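工单主题:双臂协作单元输送带取放作业——夹爪接触规范执行偏差
所属单元:Plerkon 桌面分拣单元
提交人:Loubna Kettani
受理人:Adaeze Onuoha
优先级:中
状态:已处理,待规范修订后归档
最后更新:2025年10月19日,星期日

一、问题说明

提交人反映,Plerkon 单元在软质物品取放作业中,夹爪下压动作与《Dallus 协作作业守则》第四章的要求不一致。守则规定,夹爪接触软质物品前应降速,接触后下压行程不得超过设定上限,且在另一机械臂未退出共享区域时,不得启动输送带。操作日志显示,部分循环中降速指令晚于接触时刻下发,输送带的启动许可也未与双臂位置联锁。

本问题未造成人员伤害,亦未触发急停。因涉及共享区域内的动作次序,按规定登记为执行偏差,不作一般性能问题处理。

二、影响范围

1. Plerkon 单元全部软质物品取放程序。
2. Curkurcombe 站点沿用同一程序模板的单元,须同步核查。
3. Effiong 站点使用旧版模板,经确认不含共享区域作业,不在本工单范围内。

三、排查记录

(一)核对程序版本。单元运行版本与登记版本一致,排除未经批准的改动。

(二)核对速度参数。守则要求进入接近区后速度降至每秒40毫米以下,程序中该参数为每秒60毫米。经查,该值沿用自硬质物品模板,迁移时未逐项复核。

(三)核对接近区高度。接近区自物品登记高度起算。毛绒类物品外形不规则,顶部常有突出部分,登记高度取自主体,夹爪因此可能在降速之前即已接触突出部分。

(四)核对联锁逻辑。输送带启动许可仅检查本侧机械臂状态,未读取对侧机械臂位置。守则要求两侧均已退出并发出确认信号后方可放行。

(五)检查线缆与控制盒。电机控制盒接线牢固,未见绝缘破损。线缆走向满足守则关于不得进入夹爪行程的要求,但未加固定,建议下次维护时补装线夹。

(六)复核台面物品摆放。暂存物品须置于划定区域内,不得靠近输送带滚筒端。现行作业指导书仅写“适当摆放”,表述过于笼统,操作人员难以据此执行。

四、处理措施

1. 接近速度参数已调整为每秒40毫米,经双人复核后写入。
2. 软质物品登记高度改按最高点取值,耳、柄、挂环等突出部分均计入。
3. 联锁逻辑增加对侧机械臂位置判断。任一侧信号缺失时,输送带保持停止。
4. 修改后空载运行90个循环,降速时点及联锁响应均符合守则。随后带料试运行,由提交人全程在场监看。
5. 作业指导书第2节重新起草,以台面标线取代“适当摆放”的表述。

五、往来意见

Loubna Kettani:带料试运行期间未再出现降速滞后。建议将带挂环的物品单列一类。夹爪指端若从挂环附近下压,存在钩挂可能,现行分类对此未作区分。

Adaeze Onuoha:同意单列。在分类生效之前,此类物品的抓取点由操作人员逐件确认,不得使用自动推荐点。确认结果记入当班日志,并注明物品编号。

Loubna Kettani:Curkurcombe 站点询问,在联锁修改完成前能否以降低输送带速度作为替代措施。

Adaeze Onuoha:不予同意。降低带速不能替代位置联锁。该站点在完成修改之前应停用双臂共享程序,可继续执行单臂作业。

六、遗留事项

(一)守则第四章增补软质物品定义及登记高度取值方法,由受理人起草,明年1月前提交评审。

(二)Curkurcombe 站点完成核查后,须在本工单下回传参数表及联锁测试记录,仅作口头确认的不予接受。

(三)控制盒线缆加装线夹,列入下次例行维护。

(四)新版作业指导书发布前,当班人员应在每次启动前核对台面物品位置,并由第二人签认。

七、附图
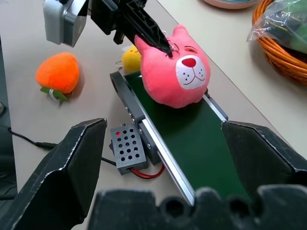
附图1 Plerkon 单元取放作业:夹爪指端压在输送带上粉色毛绒猫头的两耳之间,接触处旁有小金属挂环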